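2023-11-11

Still at my desk with the Coutinho figures, and the coffee has given up.

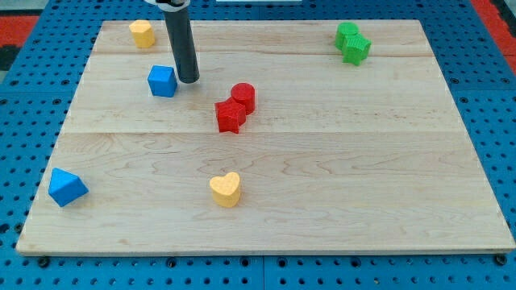

Colored blocks on a maple board.

Spent the whole morning on the gas chapter. Drerklow wants a demand outlook for the region that runs out twenty years, which is a funny thing to want from people who couldn't tell you in April what the gas price would be in May. I know, I was one of them. I wrote "moderate softening expected" and then watched the thing do a somersault. The sentence is still on our website. Juwita Oei brings it up whenever she wants me to buy lunch.

The chapter as it stands is 117 pages. The summary is 8, and the only part anyone at Drerklow will read is the chart on page two, so I've been moving the legend of that chart from the left side to the right side and back again since breakfast. On the left it covers the coal line. On the right it covers the years in which we'd be most embarrassed to be wrong, so I left it on the right.

Call with the Mascombe terminal people at eleven. They're at 187 cargoes a year on paper and a good deal fewer in life, and their man kept using the word "nameplate" as if it were an apology. I asked what would have to happen for the terminal to run full. He said the pipeline inland would have to be finished. I asked when that would be. He said it depended on demand. I asked what demand depended on and he said, with no shame at all, the pipeline. I wrote that down word for word and may put it in the chapter as a footnote.

Juwita thinks I'm too gloomy about gas and too polite about coal. She may be right on the second count. The coal plant at Prekholm was supposed to close, then supposed to close later, and is now "under review," a phase that in my experience can outlast a marriage. I still have it shutting in the base case. She wants it running to the end of the table. We argued about it for most of an hour and settled by putting it in a separate row with a dash in the last column and a note saying "see text." There is no text. I have to write it tomorrow.

The growth rate is the other trouble. Everything hangs on it. Take half a point off and the oil numbers stop looking scary, the imports come down, and the whole second half of the chapter reads like a letter from a calm uncle. Put half a point on and we need a new terminal every time somebody sneezes. Coutinho sent over a model that is supposed to settle this sort of thing. It has 3110 rows and one of them, well hidden, is a number somebody typed in by hand. Change it and the model agrees with whatever you had in mind already. I have to say I warmed to it after that.

Dinner was toast. My sister called and asked what I was working on, and I said how much fuel half the world would burn, and she said oh, is it a lot? I told her yes. I've been paid for a year to say so at greater length.

She then asked whether she should get the heat pump. I said I'd need to know her tariff, the insulation, the size of the place, what the winters had been like. She said she'd ask the neighbor.

To do tomorrow: the Prekholm text. Check the units in table four, where I suspect the tons are two different kinds of ton. Email Mascombe to ask if I can quote the pipeline thing. Put the legend back on the left if Juwita notices. Turn the radiator down before leaving, the office is like a greenhouse and we are supposed to be the people who know about this.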